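Pindby Scholarships Portal: Applicant Guide
Section 4. Setting up and submitting a research award application

This section covers the Mabula Undergraduate Research Award and the Anilberg Travel Supplement. Both are applied for through the same form. If you are applying for a postgraduate award, go to Section 6.

Before you start

You will need:
Your student number and university email address
The name and email address of one academic supervisor
A project summary of no more than 600 words
A budget, if you are asking for project costs
A PDF copy of your most recent transcript

The form can be saved and returned to at any point before you submit it. It signs you out after 20 minutes without activity, and anything typed since your last save is lost.

4.1 Create your application

1. Sign in to the portal with your university email address. Personal addresses are not accepted.
2. On the home page, select Awards, then Open for Application.
3. Choose Mabula Undergraduate Research Award and select Start.
4. Check your course, department and year of study. These come from your student record and cannot be changed in the portal. If any of them is wrong, contact the Registry before going further.
5. Select Save and Continue.

Note: Students on the joint engineering programme with Trallusville will see two departments listed. Pick the one where the project will be carried out, even if your personal tutor is in the other.

4.2 Add your project

1. Enter a project title. Keep it short enough to fit on one line of the award certificate.
2. Paste your summary into the box. Formatting such as bold text and bullet points is removed when you save, so read it through again afterwards.
3. Select up to three subject areas from the list.
4. Enter your start and end dates. The project must run for at least six weeks.
5. State whether you have worked on the project before. Work carried over from a course module is allowed if the module has been marked.

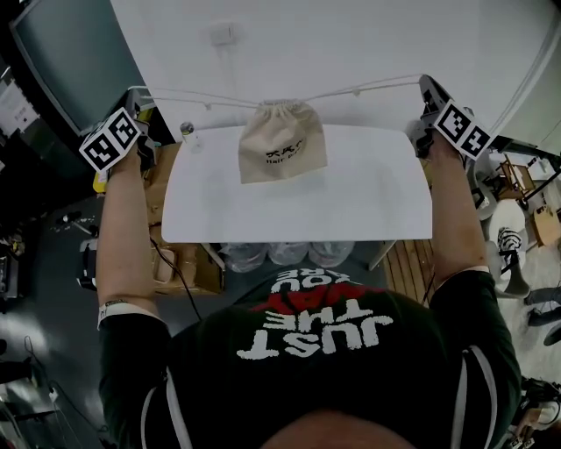 Can I apply if my supervisor works in a different department?
Any member of academic staff can act as supervisor, provided they have a contract that lasts until the end of your project. Enter their own department in the supervisor box and leave yours as it is.

4.3 Enter your budget

The award pays up to £2,000 for living costs and project costs together. The Anilberg Travel Supplement adds up to £459 for one return journey to a conference or partner laboratory.

1. Select Add Item for each cost.
2. Choose a category: living costs, materials, equipment hire, printing or travel.
3. Enter the amount in pounds, including VAT.
4. For any single item over £100, upload a written quote.
5. To request the supplement, tick Travel Supplement and give the destination and the month of travel.

Caution: Do not enter the same journey under both Travel and Travel Supplement. The form does not check for this, and duplicate claims are returned to the applicant unread.

4.4 Request your supervisor's statement

1. Go to the Supervisor tab and enter your supervisor's name and email address.
2. Select Send Request. The portal emails them a link to a short form.
3. Check the status shown beside their name. It changes from Sent to Opened, and then to Received.
4. If the status has not changed after a week, select Resend. Please speak to your supervisor before sending a third request.

You will not be able to read the statement. You can change supervisor until the status reads Received. After that, the awards office has to make the change for you.

4.5 Check and submit

1. Select Review. Missing answers are marked in red.
2. Download the PDF preview and check that every upload opens.
3. Tick the declaration and select Submit.
4. Keep the reference number shown on the next page. It is also sent to your university email address.

Caution: An application cannot be edited once it has been submitted. To correct a mistake, withdraw it and start again before the closing time, which is 5 pm on the last working day of December.

4.6 Help with this section

Questions about eligibility and budgets go to Upendo Rotich in the awards office. Include your reference number if you have one. For sign-in problems, use the Help link at the foot of any portal page.

Continue to Section 5, After a decision.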